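Section 15. Setting Up a Match in Domico Scorekeeper

Use these steps for wheelchair rugby, basketball and handball fixtures. Team sheets must be loaded before the match file is opened.

1. From the home screen, select New Fixture.
2. Enter the home and away sides. Names must match the league list exactly (for example, Brernness, Janevski).
3. Set the length of each half. The default comes from the league profile.
4. Press Lock Sheet. Player numbers cannot be changed after this point.

Note: A locked sheet can be reopened only by the match official's login. 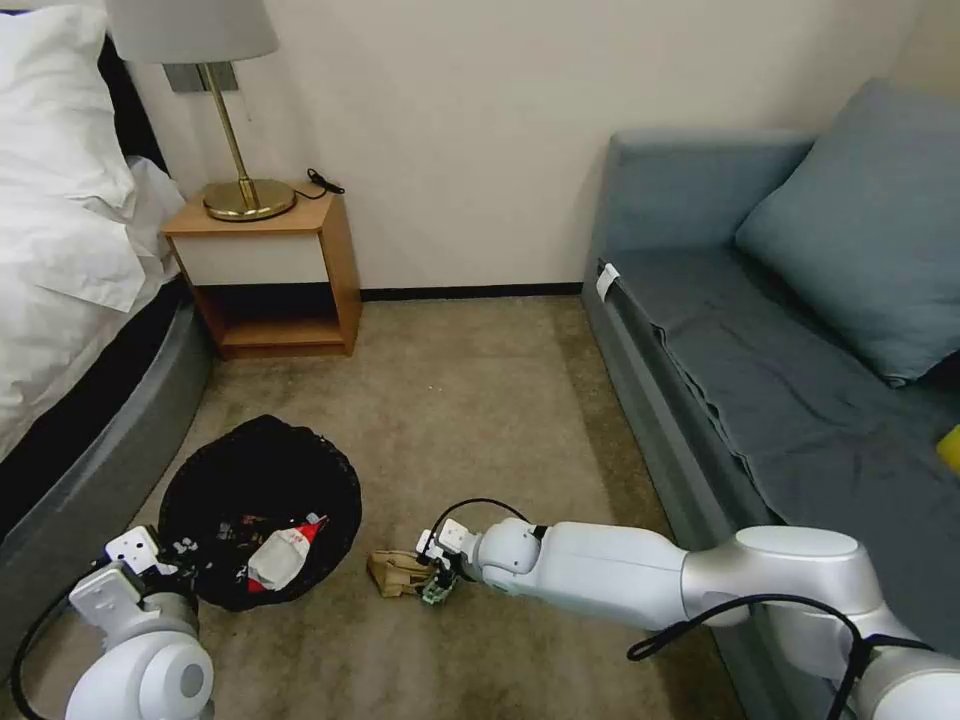 Fig. 2. Tan paper item on beige carpet.

15.1 Recording scores

1. Press Start at the whistle. The clock and the event log run together.
2. Select the side, then the type of score.
3. Select the player number. If the number is not known, select Unassigned and fill it in at the break.
4. Check the running total against the hall scoreboard after each entry.

CAUTION: Do not use Undo while the clock is running if a second device is connected. Undo removes the last entry from either device. Stop the clock first, or open the log and delete the entry by line.

The log holds 398 entries per match. When it is nearly full, a yellow bar appears across the top of the display. Export the log and continue in a new part file.

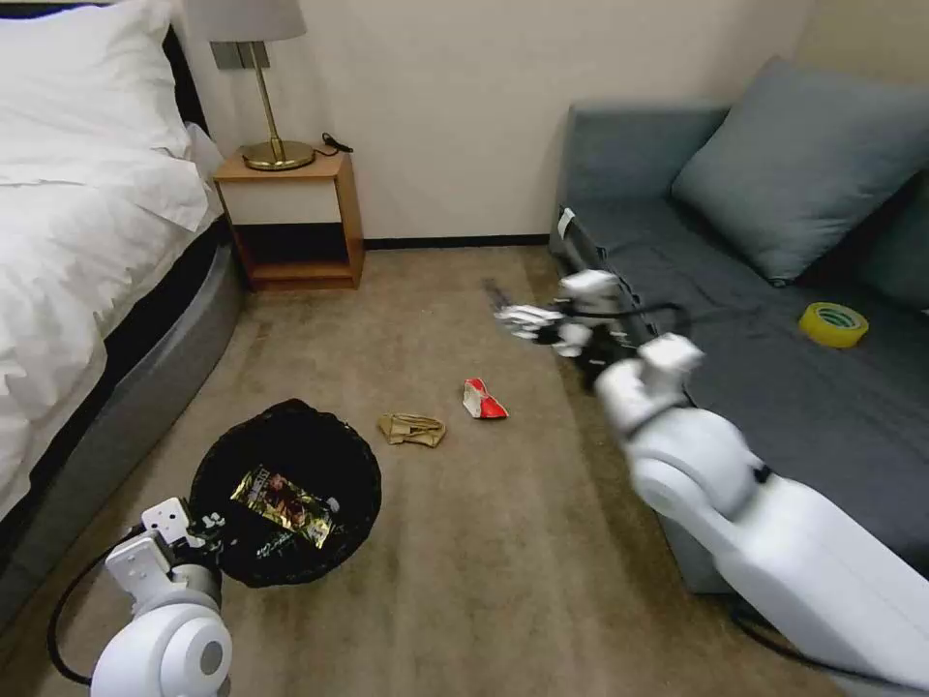 Ngan-ling Lo: We had Undo take off a try entered on the other tablet. Deleting by line worked, but the total did not refresh until I closed the log and opened it again.

The refresh fault applies to version 22 and earlier. On those versions, close the log after each deletion and check the total before restarting the clock.

15.2 Closing the match

1. Press Stop at the final whistle.
2. Assign any scores still marked Unassigned.
3. Have both captains confirm the total on the display.
4. Press Submit. The result is sent to Skinditz, the league results server.

Note: If there is no network, the file is held on the device and sent at the next connection. Do not sign out while the Held icon is showing.

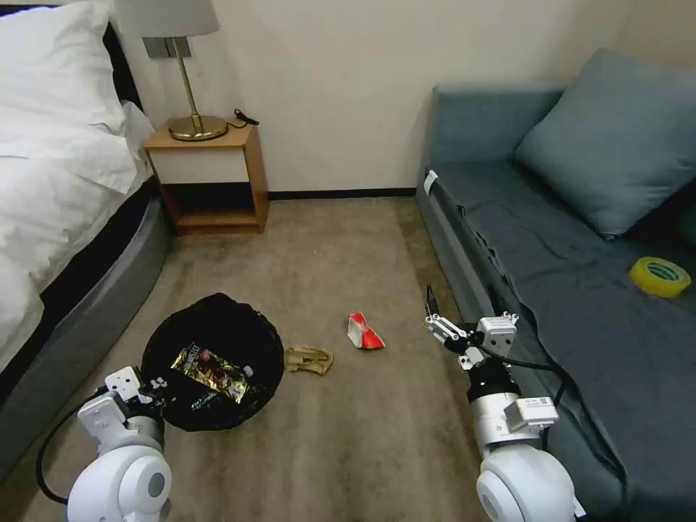
Can a result be corrected after it has been submitted?
Corrections are made by the league office. Send the exported log and the fixture number, and leave the match file on the device until the change appears in the table.

15.3 Saved files

Match files are stored under Fixtures > Past. Files from the previous season move to Archive in January.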